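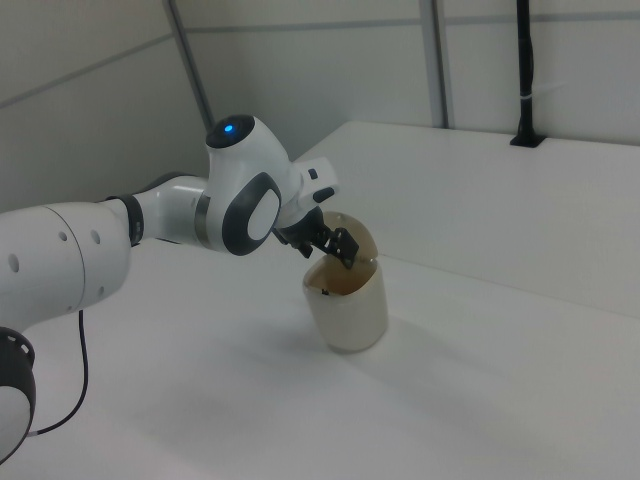 I've had the Linance 400 tabletop metal detector running at my little spice packing business since June, and I think I finally know it well enough to say something useful! For anyone who hasn't shopped for one of these, it's a small tunnel you push bags through, and it beeps and locks until you deal with whatever it found. Setup took me most of a morning, and a lot of that was clearing space. It really wants a bare surface, and if you have a plain white tabletop with nothing on it bigger than a cream-colored cup, like the one in the photo, you're already ahead of me (my bench had scales, tape guns and a stapler on it, and the stapler set the thing off over and over).

Once it settled down, though, I was impressed. It comes with three test sticks, and it caught the steel and brass ones every time, even buried in the middle of a bag of paprika. The stainless stick is fussier. Flat on the belt it was fine, but standing on end it slipped past me a couple of times until I called support. Gilang Gunawan on the Linance help line walked me through the product learning menu, and after that my score over a long afternoon of test passes went up to 94 percent on stainless. Salty blends still need their own setting, so don't skip that part like I did. 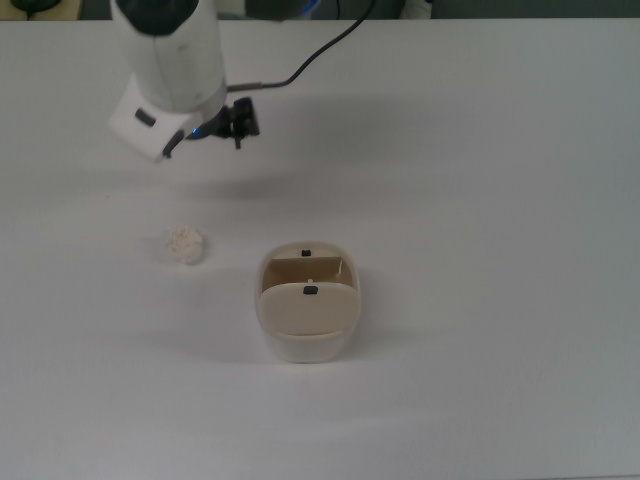 Now for what it won't do, because I see people in the packing groups asking. A metal detector finds metal, and that's it. Plastic, string, a bit of shell, all of that goes straight through without a peep. A small crumpled off-white scrap like the one on the left half of that table would stand out to anybody on a pale surface with so much empty space beside it, so I still pour each batch out and look before it goes anywhere near the machine. My old Grovby sieve does the rest.

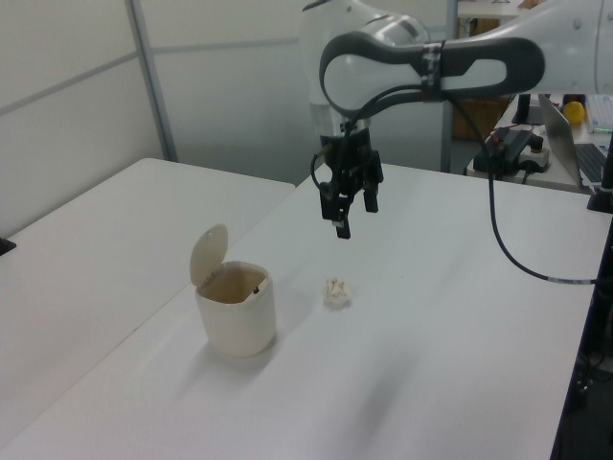
Rejects, cleaning and noise

The reject side is basic. You get a red light, a beep you can hear from the parking lot, and then it's up to you to pull the bag. I wish there were a lockable box included, but you have to buy the Hidayat one separately and the bracket is flimsy. Wiping down is easy, apart from the belt edges, which collect turmeric like you wouldn't believe. 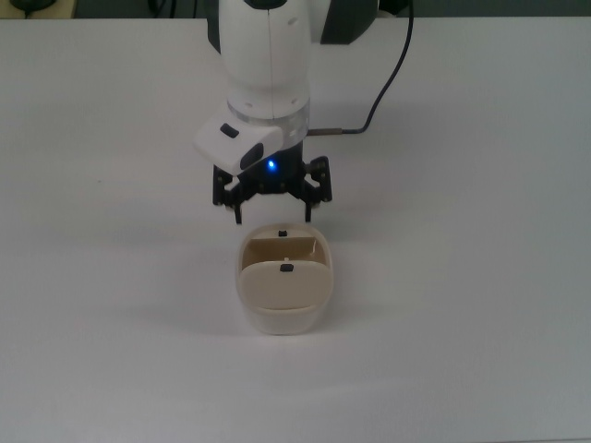
I do the edges with a soft brush at closing and it takes a few minutes. The error log is handy too, although I got code 2132 twice and it's missing from the manual (it means the belt guard isn't clicked in). Terence Bloxham, who shares my unit and packs tea, went with the Aritz instead. His is quieter and has a nicer screen, but it's slower to change between products and it takes up twice the bench. For lots of small batches I'd buy the Linance again. Four stars, and I'd give it the fifth if they'd let me turn that beep down!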